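From: Mahmoud Ghoneim
To: gripper-eval list
Subject: Re: wrist view vs. overhead view for soft items

Sanaa,

Both views of the table are attached, wrist camera first. The setup is the one we run for the Fleken controller comparison.

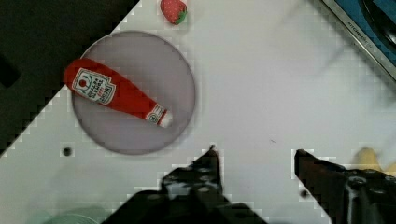
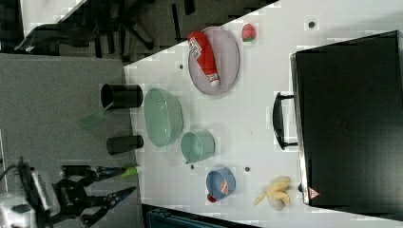
I went through 43 grasps on the plush ketchup bottle with the narrow fingers. 35 held through the lift. Most of the misses were on the neck, where the fingers close on too little fabric and the current limit trips early. Approaching across the wide part of the body fixed this in later runs.

On January 4, 2018, Sanaa Lahlou wrote:
> Do we need the second camera at all? Tremusitz dropped
> theirs and kept only the wrist unit. It would save us a
> calibration step and one USB port.

I would keep it for now. The wrist view is better for the last 4 cm, but the fingers hide too much of the table for planning. Latency is the open issue. With both streams on, the Nugroho driver logged 534 dropped messages in one session. I will repeat with the second stream at half rate and post the log.

Mahmoud

Sonwood Gripper List | Contact the list owner | Back to top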